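The Small Things Table

Sep 18, 2024

Welcome to the September gallery! Those of you who have been coming here since the old Segura pages will know how fond I am of toy cupboards, little tubs and pretend food, and how hard I find it to walk past a box of odds and ends at a sale. August was a good month for it, and I came home from Burik with far more than I had set out to buy.

I have kept the words short this time (well, short for me), as Parisa Tehrani tells me that people come for the pictures and read the rest with their tea.
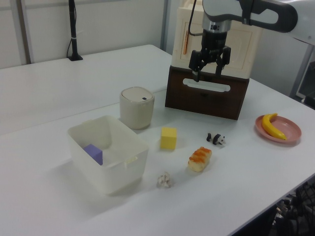

Pandas have always been a weakness of mine, and I suspect I shall never have enough of them. The toy sushi is a newer habit, and I blame Erick Mabula for that entirely, after he sent me home with a whole bag of it one Sunday. I do like the salmon sort best, with that cheerful orange-red on top of the pale rice.

The cream and brown cabinet, with its orange handle above and the white one on the base, would suit almost any play kitchen, I think. Plain coloured cubes go with everything too, and a purple one and a yellow one are a very happy pair.

More next month, if I can find the shelf space.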